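Stalitgate Gripper Pad Set (for Preva two-finger grippers)

Sold by Brollimon. Set of 8 pads, enough for 2 arms with a spare set left over.

In stock. Ships in a padded mailer with the hex key included.

Page last updated 23 December 2018

Okay, so I'm going to tell you about the time I dropped a hooked pole on my own foot, and then I'm going to try to sell you some rubber pads. Bear with me!

I write most of the pages for this shop and I also run the arms in our test room, so when something goes wrong I usually hear it first. Back in July we were running a simple job over and over: reach into a crate, close on a pole, lift it out, hand it off to the other arm. We had the old smooth pads on, the ones that came with the gripper (and that we used to sell, sorry about that). They were fine on boxes. They were fine on tape rolls. On a slim round pole they held on beautifully for 40 lifts and then on the next few the pole started to creep, just a little, and on lift 43 it swung around in the fingers and came out sideways over the table edge. I was standing too close. Bruised toes, a bad word, and a pole under the chair.

What bugged me was that the arm had no idea. The fingers had closed all the way, the software read that as a good grip, and it carried on to the handoff with nothing in its hand. So there were really two faults, one in the pad and one in how we were checking the grip, and I'd been blaming the pole for days.
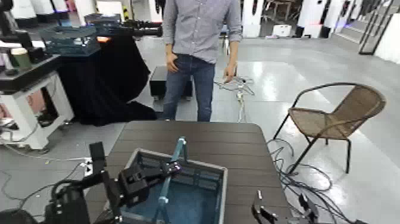
Left gripper closed on the pole, just under the bent handle.

Round handles like that one are the hard case. There's only a thin strip of contact, and if you grab near one end the long part wants to swing. My coworker Dorothy Cropper pulled our old pads off and showed me they'd gone shiny right down the middle, like a worn tire. You couldn't see it with the gripper mounted, which is why I'd missed it every single time I "inspected" them.

The Stalitgate pads have a shallow groove running lengthwise and a softer face, so a pole sits into the pad a bit. They're also two colors deep: black on top, orange underneath. When you see orange, change them. I love this feature more than I probably should!

What they won't do: they won't fix a bad grip check. If your setup only looks at whether the fingers have closed, please set a minimum width for the part you're lifting, so that fully shut counts as a miss. Mareike Grube wrote up the steps for the Albers controller and we put a printed copy in every bag. It takes a few minutes and I wish I'd done it before July.

A few other things people write in about:

Fit. Preva two-finger grippers with the two-screw pad mount. The older clip-on mount won't take them, and no, filing the clips down doesn't work (I tried).

Fitting them. Power the arm off at the wall first. Pausing it in the software is not the same thing, and a paused arm can still close on your thumb. Snug the screws by hand and stop there, as the pads bulge if you crank them.

Cleaning. Damp cloth, let them dry. Alcohol wipes make the soft face go hard.

Where to stand. Off to the side and out of reach of whatever the arm is holding, pole length included. That's the part I got wrong.

Returns are fine on unopened bags. If a pad splits or peels, send me a photo along with what you were lifting and I'll mail out a replacement.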